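**Ticket: handheld gripper drops its recording during the open day demo**
Status: open again (sorry!)
Site: Plernari, demo corner
Software: Skendico recorder

Hi Zaugg support, me again. I know I closed this one in July and told you all was well, and it was, right up until we had a line of visitors waiting to try the thing.

What happens: a visitor picks up the gripper, squeezes, lifts whatever we've put out, and partway through the lift Skendico beeps and the take just ends. No error on screen. The file is there, but it stops short. We got seven of these in one morning, and in between there were plenty of perfectly good takes, so I can't make it happen on purpose (I tried, believe me, I stood there squeezing like a crazy person while the school group ate their snacks).

What I've done so far:

- 9:40 Restarted the recorder. Two good takes, then the beep.
- 10:15 Swapped the cable for the spare from the Pluvia kit. Seemed better! Then a kid did a really fast grab and we lost it again.
- 10:50 Turned off the live preview on the big screen, which the visitors love, so I wasn't happy about that. No change, so it went back on.
- 11:30 Cleared out old takes. There were 1,166 of them on the drive, oops. Still dropping after that.
- 1:05 Set the buffer to 500 like you suggested last time. Went almost 9 minutes without a drop, then two close together.

The log says "stream closed by device" each time and nothing else I can make sense of. I've attached the whole thing plus the short takes.

My hunch, and it's only a hunch, is the plug on the gripper side. It feels a little looser to me than the one on our other unit, and the drops seem to come when people twist their wrist. The hairbrush is the one that gets them twisting, what with the curved handle and the bristles in the way, so I've been using it for all my tests.

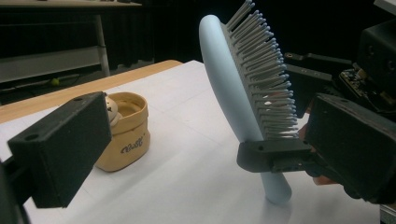
I'd like to try the other unit with the same cable and see if the beeps follow the gripper or stay with the laptop. Is it safe to swap them without redoing the calibration? The manual has a page on it but it's for the older fingers, and I don't want to mess up the good unit with another group coming at 3:00.

Also, if you do want this one sent back, can you send a loaner first? We've got one more open day to get through and I'd hate to run it with a single gripper.

Update, 2:20: taped the plug down. No drops yet, but only a handful of takes. Leaving the ticket open this time!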